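Home Syllabus Notes Readings Labs Contact

Planning Equipment for Automation, Week 2 notes
What the quote leaves out

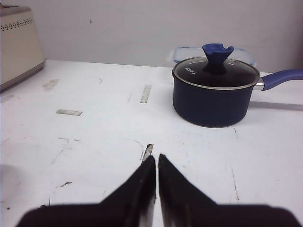
Arif Lumbantobing wrote back after last week's notes to say that I was being unfair to vendors, that his shop got a fair price on its arm, and that the trouble only started when they had to pay for everything around it. I'll take that as agreement.

Start with the line items. A quote for an arm and gripper is a quote for an arm and gripper. It usually says nothing about the table, the mounting plate, spare fingertips, the items the robot is supposed to handle, or the person who puts those items back after every run. Vendors call these "site costs." You will call them over budget.

Case: Horton
The Horton kitchen-task cell was approved at $3,000 for props, fixtures and consumables. By June it had spent $3,123, and the overrun looks small until you ask what was never charged to it. Crescencio Aranda logged 162 hours of resetting and re-taping in the same period. None of it is in the project budget. It came out of general lab time, so on paper the cell was nearly on target.

Props deserve their own line. A saucepan with a glass lid and a long handle is cheap. Buy it once and you have one lid, one knob shape and one handle, and a gripper tested on one pan. Whether that tells you anything about the next pan is a question the sales demo will not raise. Ask for the demo with your own cookware.

Tabletops too. White surfaces pick up scuffs and tape residue. Decide before you buy whether you'll clean, resurface or replace, and who pays.

On the two bids
Matbridge bundles service for the first year and doesn't price the second. Utbridge prices everything separately and comes out higher on page one. I don't trust either total. Rebuild both on the Bustamante worksheet, with labor included, before comparing.

For next time: bring one quote you've received, with every "as required" circled. If there are no circles, read it again.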